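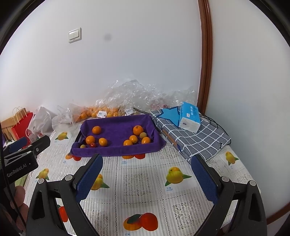

## Fruit at Home: a Fusham winter gallery

Tangerines in a tray lined with a purple towel, and more fruit printed all over the cloth underneath. I love this one. You get the real fruit and then the mangoes on the table as well, with little blue captions in Chinese beneath some of them, like a page out of a picture dictionary!

I put out a call for photos of fruit at home, meaning bowls, trays, windowsills, carrier bags, whatever people had going in January, and 332 came in. I looked at every single one, most of them twice, usually with a satsuma in my other hand. The bright ones stay with you in a dark month. Orange especially. You scroll past a grey street and a grey sofa and then there's somebody's fruit tray and the whole screen warms up.

The prints are hanging in the back corridor at Mirani until the end of the month, and the captions from the wall are copied out further down for anyone who can't manage the stairs. Print 1 is the tangerine tray at the top of this page.

### A word about tablecloths

I asked for fruit and got a great many tablecloths, and I'm delighted. Printed fruit cloths were everywhere when I was small. My aunt had one with pears along the hem and we weren't allowed felt tips anywhere near it. The white one with the mangoes has a woven, lacy sort of grid to it, and what I like is that the prints keep turning up wherever the tray isn't. There's an orange one just poking out from under the front edge of it. I could look at that for ages.

If you have one of these cloths in a drawer, please get it out. They do so much for a plain room, and a tray of tangerines looks twice as cheerful on top.

### The wall captions

**1. Tray with towel.** Mostly tangerines, with a few smaller fruits tucked in among them, one of them red. The purple does wonders for the orange.

**2. Windowsill, early.** Lemons on a saucer, taken before seven in the morning with the street lamp still on outside. The photographer says the lemons were for a cake and the cake was not a success.

**3. Bag on the back of a door.** Clementines in a net, hung on a coat hook between two scarves. Nusrat Rizvi sent this in with the note "they live here now", and I've borrowed the hook idea for my own kitchen.

**4. Bananas, lunch break.** One bunch on a filing cabinet at Pledel, where Sohail Sandhu buys the office fruit. The sticky note on the front is in his handwriting and says PLEASE EAT THE SPOTTY ONES.

**5. Grandad's knife.** Half an apple on a breadboard, peel in one long ribbon. It's a bit blurred. I went back and forth about it and then hung it at eye level.

**6. Pomegranate, opened.** The messiest picture on the wall and the one people stop at. The pink got on to the curtain too, if you look low down on the left.

**7. Kumquats in a teacup.** So small, so shiny! Several visitors have asked where to buy them. I don't know, sorry, but try the market in the morning, as they don't last.

**8. The last one.** A single pear on a very large plate.

### Favourites from the pile

There was only room for 8 on the wall and I could have filled the corridor three times over. A few I was sad to leave out:

- A mixing bowl of plums on an ironing board, next to a half-ironed school shirt.
- Oranges lined up along the top of a piano in order of size. The smallest one had rolled behind the metronome.
- A grapefruit wearing a knitted egg cosy, which was far too small for it.
- Somebody's dog looking at a melon with enormous respect.
- Dates in their long box with the little plastic fork, and the lid propped up behind so you could read it. I'd forgotten about the little plastic fork!

Roughly 69 of the photos were of satsumas or tangerines or clementines, and I won't pretend I can always tell them apart. Where the sender used a name I've kept it. Please don't write in about number 3, three people already have.

### Setting out your own tray

People have been asking how to get their fruit to look this good, so I've gathered up what I noticed while I was sorting.

Shallow beats deep. In a deep bowl you see the top layer and the rest is a rumour, but in a tray every piece gets its turn.

Put some cloth under it. A towel, a tea towel, a clean pillowcase, anything with a strong colour. Purple, dark green and navy all look lovely with citrus. Let it hang over the rim a bit and don't fuss about the creases.

Mix your sizes. A tray of identical oranges is handsome, but drop in one or two tiny things of another colour and your eye goes hopping about between them. My own tray at the moment has two limes and a crab apple from the garden that really ought to go on the compost.

And leave some space! I used to pile everything up in a pyramid because that's how the shops do it. A bit of bare cloth between the fruit looks much more like somebody's home, and it's easier to spot the one that's going soft.

### Seeing the prints

Mirani is open from 10 until 6, and the corridor is on the first floor past the Mutix noticeboard. The light is best before lunch. After about four the strip lamp takes over and the lemons go a bit green.

All the prints will go back to the people who sent them, so if yours is up and you've moved house, leave your new address at the desk. There's also a bowl of clementines on the table by the door. Take one. Peel goes in the brown bin under the stairs.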